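Coltomar Stern Bracket and Tiller Head Set
For sailing dinghies with a lifting rudder

Stister Boat Fittings, Tronwood Yard
Page last revised August 11, 2023

The Coltomar set is made for owners of club dinghies who want to change an old rudder head without changing the whole rudder. It fits the Nic Giolla training dinghy directly. It can be fitted to many other boats of similar size if you are ready to drill new holes in the transom, and we give a paper template for this.

We started to make it after many clubs asked us for the same thing. Their boats were sound and their sails were still good, but the rudder heads had too much play. When the head moves on its bolts, the helm feels it in the tiller, and on a reach in a strong wind the boat becomes tiring to steer. A young crew will often think they are steering badly when the fault is in the fitting.

What you receive

Rudder head with two cheeks, already bolted
Upper and lower transom brackets
Tiller socket with locking pin
Downhaul and uphaul lines, cut to length
8 bolts with washers and self-locking nuts
Paper template and fitting sheet

The tiller itself is not included. Most customers keep the one they have. If the end of your tiller is swollen or split, please repair it first, as the socket will not hold a damaged end for long.

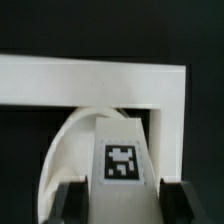
The cheeks accept a rudder blade up to 22 mm thick. If your blade is thinner, you can add the packing washers which are sold separately. Please do not tighten the main bolt very hard to close the gap. The blade must still drop freely under its own weight when you let go of the uphaul, and it must rise without force when you come to the beach.

Fitting

Allow one evening for a boat with existing holes which match, and a little longer for a new position. Put the boat on its trolley with the stern at a comfortable height. Remove the old brackets and look carefully at the transom behind them. Soft wood or cracked laminate should be repaired before any new fitting goes on.

Hold the upper bracket in place with one bolt only and hang the rudder on it. Then find the position of the lower bracket. In this way the two pins will be in one line. If you fix both brackets first, a small error is enough to make the rudder stiff, and then people sand the pins, and after this the play comes back.

Use a marine sealant under each bracket and in each hole. Do up the nuts by hand, leave the sealant overnight, and finish with a spanner the next day.

Sailing with it

Tomás Rafferty has used the set for two seasons on his own dinghy, mostly in inland races and sometimes on the sea. He wrote to us last October: "The tiller is quiet now. Before, I had a knock at every tack and I had stopped to hear it. I would like a longer uphaul, because I sit far forward in light wind." From this year the uphaul is 400 mm longer than before, and you can cut it if it is too much for you.

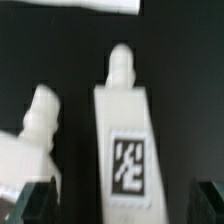 White plastic pieces.

Care

Wash the head with fresh water after sailing in salt water. Sand is worse than salt for this kind of fitting, so open the cheeks once in the season and clean inside them. A dry lubricant is suitable for the pins. Grease is not suitable, as it collects sand and makes a paste.

Check the locking pin before every launch. If the pin has no resistance when you push it in, replace it. We keep spare pins, lines and bolts in stock and we send them by ordinary post.

Guarantee and returns

The set has a guarantee of 5 years against faults in making. Normal wear of the lines is not covered, and neither is damage from a collision or from towing with the rudder in place. An unused set can be returned if the bolts are still in their bag.

Clubs which order 6 sets or more can ask us for a club price. Please tell us the class of boat and, if you know it, the year it was built, so that we can send the correct template.

Related items

Packing washers for thin blades
Spare locking pin
Tiller extension with rubber joint
Rudder bag, padded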